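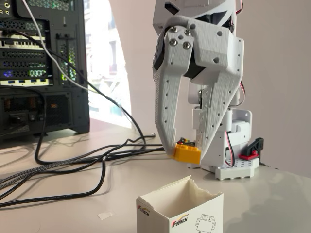
A reader going by Flundarent commented that going from 42 episodes to a few hundred made less difference than fixing where the starts were, and that anyone stuck at half success should look at their data before collecting more of it. I've been chewing on that comment all week, so I'm posting my own numbers and hoping somebody can tell me what to do next!

Block pick and place: how varied should my demonstrations be?
Posted by Noststead, 25 October 2026

I built a small leader and follower pair over the summer and started recording in September. The task is as simple as I could make it: pick up a yellow block, drop it in an open cardboard box. I drive the follower by hand with the leader arm, one episode per try, and train a policy on the joint positions plus the video. I am having more fun with this than with anything I've done at a desk in years.

So far I have 275 episodes. The policy is great when the block is close to the spot I used most (it was marked with a bit of tape for the first batch). Move the block a hand's width to the side and it reaches for the old place, closes on air, and then very confidently carries nothing over to the box. When it does go to the right place it sometimes hovers above the block for a long time, as if it can't make up its mind.

What I'd like to know:
Should I throw out the early batch from the taped spot, or keep it and add more?
Do I need to move the box too, or only the block?
Is the hovering a data problem or a training problem?

I record during the day next to a window, in case that matters. Everything else on the table stays put.

Edited to add: one camera, fixed. Episodes run as long as they need to, I press a key to end each one.

Flundarent
Oh good, you found my comment! Keep the early batch but don't let it win. If most of your episodes start from one spot, the policy learns that the block lives there and hardly has to look. I laid out a grid of start positions with pencil dots and recorded 5 episodes at each dot, turning the block a bit every time — flat to the arm, at an angle, end on. Then I trained on the grid alone, and after that on the grid plus the old stuff. The grid alone was better. Adding back a small slice of the old batch didn't hurt.

Shuffle the order of the dots, too. I did mine left to right the first time and I was getting smoother as I went, so the right side of the table had all my good driving and the left side had all my practice. You could see it in the policy, it was hilarious.

On the hovering: watch your own recordings at full speed. I bet you pause above the block before you commit. I did it on nearly every episode, lining up the jaws, backing off a little, lining up again. If the arm is sitting still in a lot of your recorded steps, then sitting still is what you taught it. Two things helped me. I practiced each position a couple of times before pressing record, and I deleted any episode with a long stop in it. Trimming only the start and end doesn't fix a stop in the middle.

For the box, decide what you want first. If it will always be in one place, leave it. If you want to move it someday, start moving it now, a little, along with the block. I put it off and ended up recording everything again.

One more, a favorite of mine: record some recoveries. Start with the gripper slightly off to one side of the block, then correct and grab it. Start a few with the jaws too low or turned the wrong way. My clean episodes never showed the arm what to do once it was a little wrong, and it is always a little wrong.

Famcombe
More data. Mine started working after more data.
Also check your cables aren't pulling on the wrist.

Ó Súilleabháin
Agree with the grid. I want to pick up on the window, though, as that one cost me 7 evenings. I recorded everything in daylight and tested after dinner under a lamp, and my success rate fell off a cliff. I was sure I'd broken the calibration. Close the blinds and use one lamp, or go the other way and record at lots of different times of day. I went the second way and I'm glad, it's a much tougher policy now. If you can lock the exposure and white balance on your camera, do that before your next batch, or the picture will change brightness every time the arm moves past the window.

Check that you can do the task yourself looking only at the camera view. Put the screen where you'd normally look and don't peek at the table. If you can't tell when the jaws are around the block, the policy can't either, and no number of episodes will help. I moved my camera lower after trying this and the grabs got better with the same number of episodes.

Keep a test set of positions you never record at. Mine are marked on the underside of the desk mat so I'm not tempted. Run the same ones after each training and write down hits and misses, with a word or two on how it missed. "Short", "left" and "let go early" turned out to be three separate problems for me.

Noststead
Just watched twenty of my episodes back and yes, I pause. Every single time! Starting the grid tonight with the blinds shut, and I'll post the hit rate for both versions when they're trained.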